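Zarura – a small dataset of crypto pump messages

README, last touched May 15, 2020

Hi! I'm Zainab Olaniyan and this is the data card for Zarura, a collection of chat messages from public groups where people try to talk each other into buying tiny coins all at once. I started saving them in February because I was curious how these groups word things in the last few minutes before a "signal," and it got out of hand from there. If you came over from my old Zarnthorpe price scraper, hello again, and no, I still haven't fixed the time zone bug in that one.

What you get

The download has two tables and a folder. The first table, messages, holds the text of every post I kept, one row per post. The second, calls, has one row per pump call, meaning a moment where an admin named a coin and told everybody to buy. There are 70 calls in this release, taken from 16 groups. The folder is called extras and it's a bit of a junk drawer – my labeling notes, the word lists I used for filtering, and a few side files I was too fond of to delete.

Columns in messages

group_id: a random code for the group, the same across both tables
msg_id: my own numbering, so don't go looking for it in the chat app
posted_utc: when the post went up, in UTC, to the second
role: admin, member or bot (see the part on labels)
text: the message with handles and links swapped out for placeholders
reply_to: the msg_id it answers, or blank
edited: yes or no

Columns in calls

call_id and group_id: should be clear enough
coin: the ticker as written by the admin, typos and all
countdown_start: when the first "get ready" post appeared
named_at: when the ticker was posted
window_before and window_after: how many minutes of chat I kept on each side

The default window is 30 minutes before the ticker and 10 minutes after. A few calls have a longer tail where the arguing was too good to cut. Check window_after before you average anything!

There are no prices in here. I used to ship a price column and I took it out, mostly because the tiny exchanges report such messy numbers that people kept emailing me about candles that made no sense. If you want prices you can join on coin and named_at with whatever source you trust.

How I picked the messages

I joined groups that anyone could join through an open link, and I only kept text. Voice notes, stickers and forwarded videos are gone. I also dropped posts that were nothing but emoji, which hurt a little, since some of these groups communicate almost entirely in rockets. If you care about rockets, there's a per-minute tally in extras/emoji_counts.csv.

Filtering happened in two passes. First a word list picked out the countdown posts ("be ready," "have your coins on the exchange," that sort of thing), then I read through the matches by hand and threw out the ones that were just ads for paid rooms. I read every call window from start to finish, usually late in the evening with the heating off and a blanket over my knees.

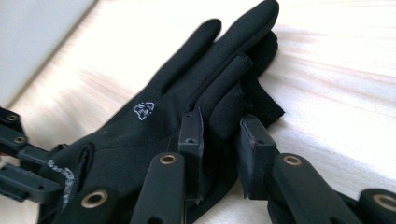
Black glove on a pale wooden surface.

Labels

I did the role labels on my own, then my friends at Sibiya (a two-desk bookkeeping shop with a surprising amount of patience for this) went over a batch without seeing mine. We mostly agreed. The place we didn't was bots. Some admins post in such a stiff, copy-paste way that they look automated, and some bots have been given jokes. When we couldn't settle it I went with admin, so treat the bot label as a lower bound.

There's also a tone column in extras/tone_draft.csv with values like hype, panic, blame and bragging. Please don't build anything serious on it. I changed my mind about what counts as blame halfway through and never went back to relabel the early groups.

Privacy

Handles are replaced with codes like user_a4, and the codes start over in each group, so you can't follow one person from room to room. Wallet addresses, phone numbers and invite links are masked. I don't give out group names, even if you ask nicely. If you think you recognize one of your own posts and want it removed, open an issue with the msg_id and I'll pull it – no proof needed.

Things to watch out for

Nearly all of it is in English, with the odd sentence in other languages that I left alone.

Deleted posts are missing. Admins love deleting the losing calls, so what's left leans toward groups that are either more honest or lazier about cleaning up.

Three groups went private while I was collecting and their last calls stop short. They're marked partial in extras/groups_notes.txt.

Tickers get reused. The same letters can mean different coins on different exchanges, and I haven't tried to sort that out.

None of this is trading advice, and please, please don't use it to run your own pump. I've watched enough people in these chats ask where their money went.

Loading it

Both tables are plain CSV in UTF-8. Messages can have line breaks inside quotes, which trips up some spreadsheet programs, so use a real CSV reader. I've also put up a little loader called Jamosska that joins the two tables and hands you one call at a time. It's slow but it works on my old laptop, so it'll probably work on yours.

License and credit

Use it for research, teaching or plain nosiness. Not for resale. If you publish something with it, mention Zarura and my name, and send me a link if you remember – I love seeing what people do with this stuff!

To do

Fix the duplicate msg_ids in two of the smaller groups
Finish or delete the tone column
Write down how the word list was made before I forget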